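How to Set Up a Desk Vase on a Cloth Mat

A small vase of artificial flowers is a cheap way to make a plain white desk look finished. It also gets knocked over, collects dust, and leaves marks if the base is rough. A square of dark cloth under it helps with the last problem and makes cleaning easier. The whole job takes 8 minutes once you have everything.

What you need

A small vase with a narrow neck
One bunch of artificial flowers with leaves
A piece of black cloth, wider than the vase base on all sides
A soft paintbrush or a dry microfiber cloth
Wire cutters, if the stems are too long

I bought my flowers from Kaewmanee on a Tuesday when they had a sale bin out front. The cloth is an offcut from a Bruvley lining order. Any tight weave will do. Felt sheds too much.

Step 1. Clear and wipe the desk

Take everything off the part of the desk you plan to use. Wipe it with a damp cloth, then a dry one. Let it dry fully before you put fabric on it.

Step 2. Pick the spot

The far end of the desk is usually best. You want it out of the way of your elbows and your notebook, with no cable running under the cloth. If you write a lot, sit down and reach for things the way you normally would. Then decide.

Step 3. Lay the cloth and set the vase

Put the cloth down first and stand the vase on the flattest part. Some people iron the cloth and square it to the desk edge. I leave mine loose. A few folds are fine as long as none of them is under the base – that is what makes a narrow vase tip.

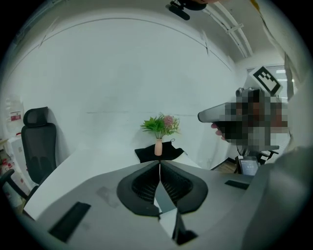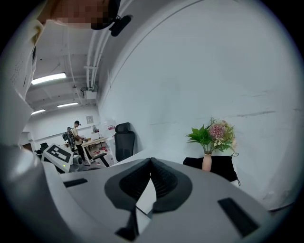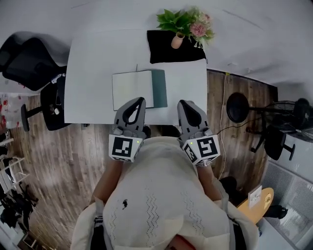

Step 4. Trim and spread the flowers

Hold the bunch next to the vase. The flowers should stand a little taller than the vase itself, and no more than 2 times its height. Cut the stems from the bottom in small amounts. Bend the outer stems outward one at a time and leave the middle ones upright. Leaves go low, blossoms go high.

Step 5. Check that it is stable

Push the desk with your hip. If the vase rocks, move it to a flatter part of the cloth or put a spoonful of dry sand inside. Fongchan Nilsuwan uses aquarium gravel, which works just as well.

Keeping it clean

Brush the blossoms every other week, top to bottom. Shake the cloth out over a trash can. Wash it cold by itself the first time – black fabric can bleed – and dry it flat. If you have a fan in the room, point it away from the flowers or you will be dusting more often.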